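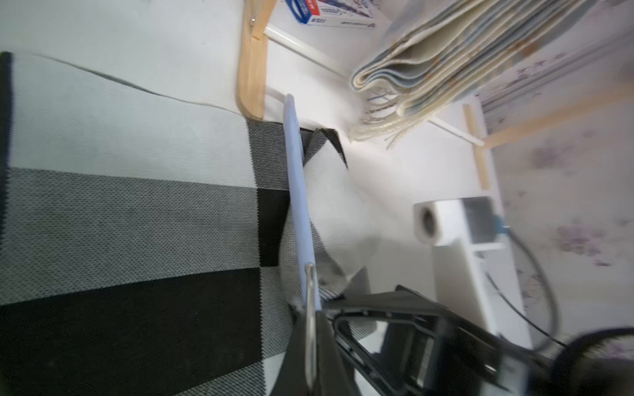 Wrist camera view: a metal finger on a white bar, with the checked cloth behind.

Cloth is hard on grippers. It slides, folds under itself and hides its own edges. At the Mirham workshop, Annelies Boersma and Jonas Tanner have been comparing two sets of fingers for the job, a slim metal pair and a wider pair with rubber pads from Riedl.

The test is a household one. Lay out a checked cloth, lift a corner, bring a hanger to it and put the whole thing on a small clothes rack. Each set of fingers gets 28 tries, and a try is stopped after 324 seconds.

The slim fingers managed 16. They get under a hem well, Tanner says, but they let go of a smooth hanger if the arm turns too fast. The padded pair managed 11. They held hangers without trouble and often pushed the cloth along the table before they closed on it.

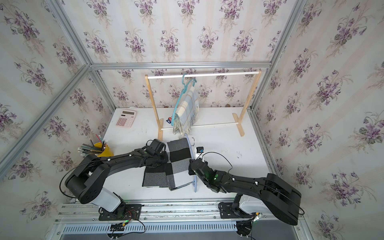
One arm on the cloth, the other with a blue hanger. A scarf is already on the rack.

Boersma also tried running with the wrist cameras switched off. The fixed view was good enough for finding the rack, but a lifted corner was easily lost behind an arm. She now keeps both kinds on and slows the wrists down, as fast turns blur the picture.

The arms run on a Cilska controller, which the pair have kept the same throughout. In August they plan to repeat the test with towels, using a slim finger on one side of the gripper and a padded one on the other.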